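About Troltier

Troltier lets furnished flats in Tunstall to people who need a home for a few months. We opened in June with 2 flats and now look after 71. Every flat comes with a kitchen, bed linen and a washing machine.

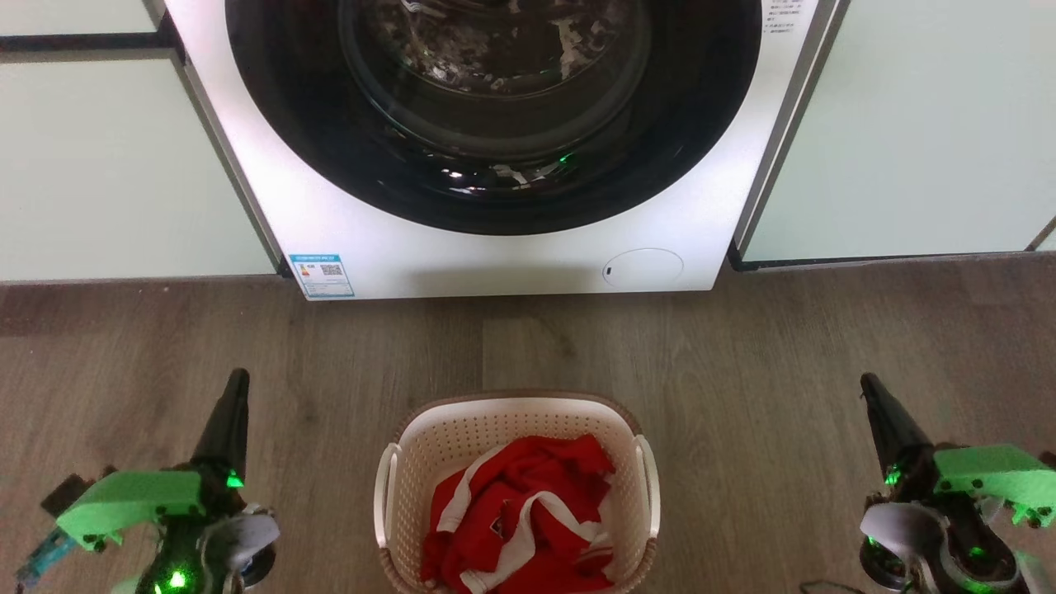
Panagiotis Krasniqi wrote to us that he had his keys within an hour of asking and that the rent never changed during his stay.

Bills are part of the rent. We take a deposit of £100 and return it when you leave, less any damage. Pets are welcome in the ground-floor flats.

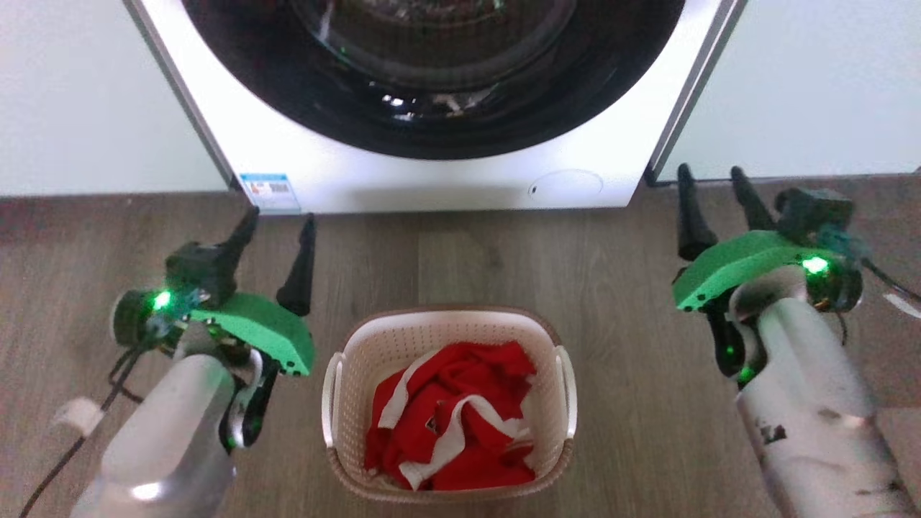 Front-loading washer, white

Repairs are handled by our own team under Jalen Marchetti. Please report faults by phone before noon if you can.
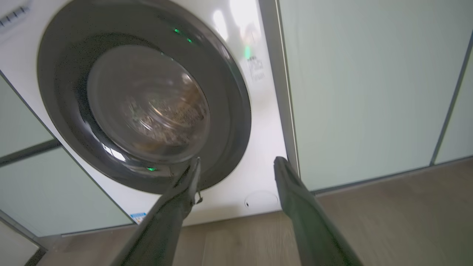 Calls after that are normally dealt with the next morning. Our office is on the first floor of Sostano House, next to the lift.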